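4.3 Working beside the drawer station

This section is for packers and shift leaders at Mulcahy who will share the bench with the Kistico arm. The arm opens and closes the drawers of the small parts cabinet. Before November this was done by hand, and each packer bent down to the lowest drawer 153 times in one shift. Please read all steps before you switch on.

1. Put your personal things in the locker, also the phone.

2. Check that the drawers run freely. Pull each drawer by its handle and push it back.

3. Turn the key to TEACH and select the drawer you want to train.
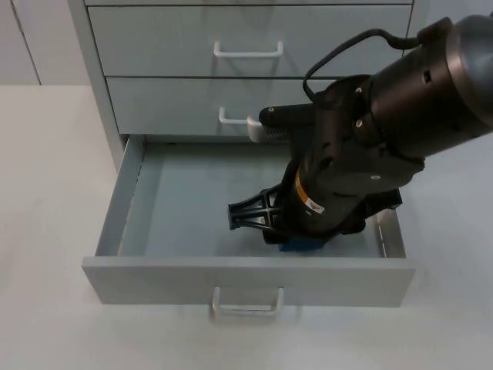 4. Confirm the pull length on the panel. The standard value is 36 cm. If you change it, write your initials in the station book.

CAUTION: Keep your hands out of the drawers while the green lamp is on. The arm does not know the difference between a part and a finger.

5. Press STEP to move the arm one position. Wait until it stops completely before you press again. 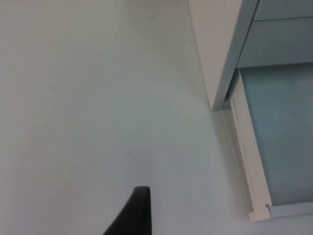 6. When the last position is saved, turn the key to RUN and step behind the yellow line.

Note: The job of the packer changes with this station. You do less pulling and more checking. Ailbhe Geraghty gives the training for the checking work, and it takes place inside paid hours.

7. If the arm stops by itself, do not push it. Press HOLD, look for the reason, and then press RESUME.

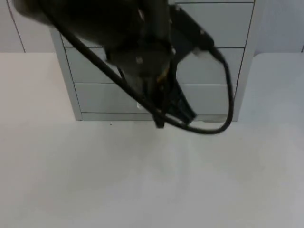
Can I still open a drawer by hand during my shift?
You can do it at any time after you press HOLD and the lamp turns white. Close the drawer fully before you press RESUME, otherwise the arm will ask for a new reference run.

8. At the end of the shift, start the reference run from the menu. It takes 135 seconds. Stay at the station until the panel shows READY.

9. Write all stops in the station book with the time and the drawer number. Pádraig Conneely reads the book every morning at 7:30 and decides about repairs.

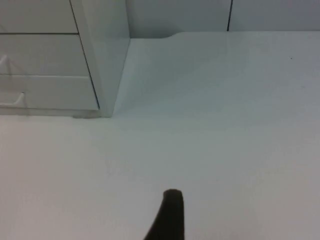 Figure 4-6. Gripper finger and drawer cabinet, wrist camera view.

For cleaning of the rails, see section 4.4.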